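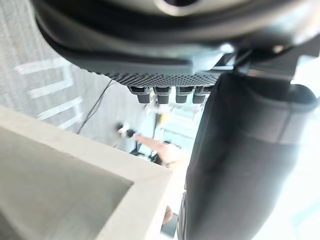

Guides > Kitchen fittings > Otcombe counter

11 June 2023, by Karine Ross

4. Setting out the counter for daily use

This section covers the Otcombe double-sink counter once it has been assembled and plumbed in. If the hoses are not yet connected, go back to section 3. The counter is 195 cm long and stands on its side panels, so it can be used in an office or studio as well as in a fitted kitchen.

4.1 Before you start

1. Check that the counter stands level. On carpet, press down firmly on each end of the slab. If it rocks, slide a Fandum pad under the low side panel.

2. Look underneath. The drain hoses should hang in an easy curve from the sinks to the waste, with no kinks and nothing leaning on them.

3. Run the tap into each basin in turn for two minutes, then feel along the joints with a dry paper towel. A damp towel means the collar needs another quarter turn by hand.

CAUTION: Do not use a wrench on the collars. They are plastic and will crack.

Note: The tap has a single swivel spout that serves both basins. Swing it from the neck, never from the tip.

4.2 Small containers

Open boxes and small pots are best sorted before anything goes on the counter. Once the fruit bowl and the organiser are in place there is not much room left to spread things out.

1. Empty every box and pot. Put loose small parts in one open box while you work -- any shallow box with a firm rim will do.

2. Wash plastic pots in warm water with a little soap. Use the soft side of the sponge. Fine scratches and scuffs on the outside are harmless and will not wash off.

3. Check the rims. A pot with a split rim should be thrown away. One that is only scuffed can stay in use.

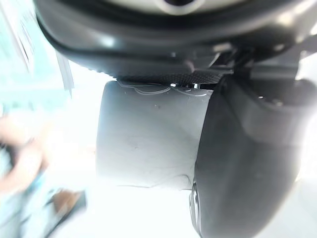
4. Stand the clean pots upside down on a cloth until they are dry inside, then put the small parts back.

5. Label any pot whose contents can't be seen from the outside. Write on tape, as most pens rub off smooth plastic.

CAUTION: Keep small parts well away from the basins. The strainers supplied have 12 mm openings, and a peg or screw that goes through will usually sit in the first bend of the hose. Section 7 explains how to open it.

4.3 Placing things on the top

1. Stand the sponge rack in the long basin. It should sit flat on the bottom and clear of the drain. Rest the sponge on the rack so that air can get under it.

2. Leave the smaller basin empty when it is not in use. This is the one for rinsing fruit and cups.

3. Put the soap next to the tap, on the divider between the basins. Choose a small bottle. A tall one gets in the way of the spout.

4. Put the fruit bowl on the dry part of the top, past the splash line. Apples keep well enough here for a few days, but take out anything soft.

5. A cardboard organiser may be used for odds and ends, provided it stays dry. Put heavier items at the bottom and anything tall at the back. Replace the cardboard when the base starts to sag -- the Predenano tray is a washable alternative and fits the same space.

Note: The slab is not a seat. Anyone who needs to sit at the counter should use a chair, and chairs should be kept clear of the open side where the hoses run.

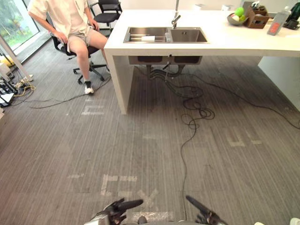 Office chairs on casters need particular care, as they drift on a sloping floor and a caster can trap a hose without anyone noticing. Leave enough space to walk past the end panel when a chair is occupied, and push spare chairs back to the window or wall.

4.4 Cleaning the top

1. Lift items off the slab. Do not drag them, and take care with the bowl in particular.

2. Wipe with a damp cloth, then a dry one. For tea or fruit stains, leave a little Rüegg cream on the mark for two minutes and rinse.

3. Dry the steel around the tap last.

CAUTION: Never use bleach on the slab. It yellows the surface and the guarantee does not cover it.

Revised in July by Angeliki Lazaridis: strainer size in 4.2 corrected. Section 5 deals with moving the counter.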